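Welcome back! By now you should have Riquelme installed and the counter world loading without errors, so in this section we'll get the three camera views going and try a first hold check. Set aside a quiet half hour for it - the first launch always feels slow.

## 4.2 Checking the camera views

1. Start the simulator, then open the **Views** panel and choose **Wrist**. You want both fingers in view with the held object between them, because the grasp estimator reads its outline from this camera.

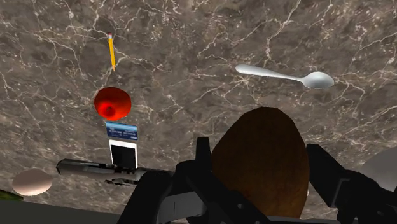
*Wrist view with the brown object held between the fingers.*

2. Switch to **Room**. Take your time getting used to this one, as it's the view the planner overlay draws on. If the arm and its pedestal don't both show up, press **Reset view** and give it up to 5 seconds.

> **Note:** Scenes are seeded. We use seed 523 all through this guide, so please type it in before you compare your results with ours.

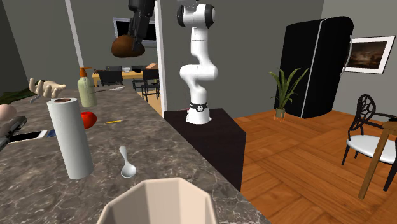

Kerttu Ojala: I'd turn the planner overlay off while you set up this view. With it on, I kept dragging the goal marker when I only meant to orbit the camera.

3. Good advice, and the overlay switch is under **Planner > Display**. Once the view is where you like it, click **Save pose** and turn the overlay back on.

4. Choose **Counter** and pause the simulation. Look for a clear gap between the held object and whatever stands on the counter below it, then compare that with the clearance value in the status bar.

> **Caution:** Don't edit collision shapes while the simulation is running. Pause first, or the planner will go on using the old ones.
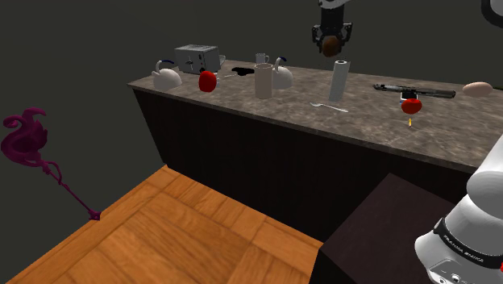
## 4.3 Running the hold check

1. Open **Tools > Hold check** and set the duration to 21 seconds.
2. Press **Run** and leave the mouse alone until the log line appears.
3. If the check fails, lower the arm speed to 3 and run it again with the same seed.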